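Reaction Wood: Why Shared Study Tables Wear Out
Student project report, Naveen Dwivedi
Furniture and Materials module

1. Background

Most students at the Parow building do their reading at shared tables. The tables are bought in batches, used for years and then replaced all at once. For this project I looked at how the tops wear, which finishes last longest and whether it would be cheaper to sand and re-oil them than to buy new ones.

I surveyed 40 tables across two floors in April. For each one I noted the finish, the state of the edges and any stains or dents. I also asked the site office for its repair log, which had 2,326 entries for furniture of all kinds. Only a small share concerned table tops. Loose legs and broken chair backs made up most of the rest.
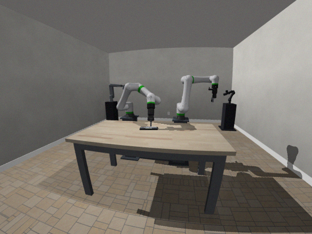 The repair log has gaps. Entries before the move to the Khurana system were typed up from paper, and many give a room but no item. I left these out of the comparison. I also left out tables that had been moved between floors, as I could not tell where the damage had been done.

2. Finishes

Two finishes are in use, a hard lacquer and a penetrating oil. The lacquered tops looked better at first glance. Where the lacquer had chipped, though, the wood underneath had gone grey and the damage spread outwards from the chip. The oiled tops had more light marks but fewer deep ones, and a test patch on an oiled table came up well after 16 minutes of hand sanding.

Ring marks from cups were found on both. They were worst near the windows, where people sit longest.
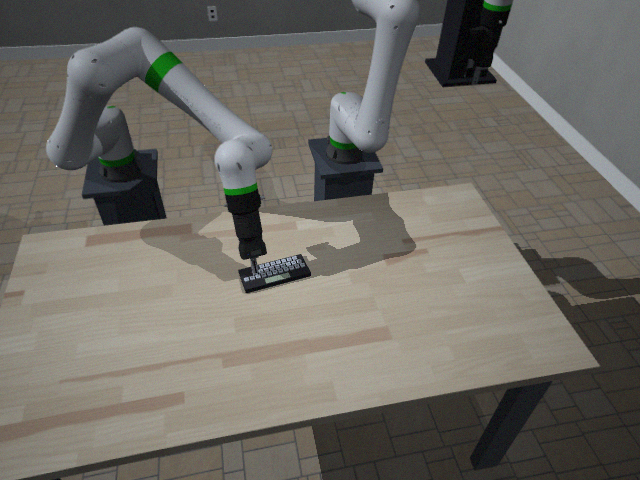
Construction matters as well as finish. A top made from one wide board will cup if the air dries out in winter, and two of the older tables had a clear bow. Tops glued up from many short strips move much less. The pale table with the keyboard on it is laid in this butcher-block pattern, and its strips are of varying length with some darker pinkish-brown ones running through. A repair to a top like that can be hard to spot, as the colour already changes from strip to strip.

3. Costs

Clovuvier quoted 3,333 pounds to sand and oil one floor of tables, with collection and return included. Traken would not quote for refinishing and offered only new tops. The site office has asked for both options to be looked at again before the next order.

4. Limits of the work

I only had one month, so I could not follow any table over time. My wear scores were given by eye, and a second person should repeat them.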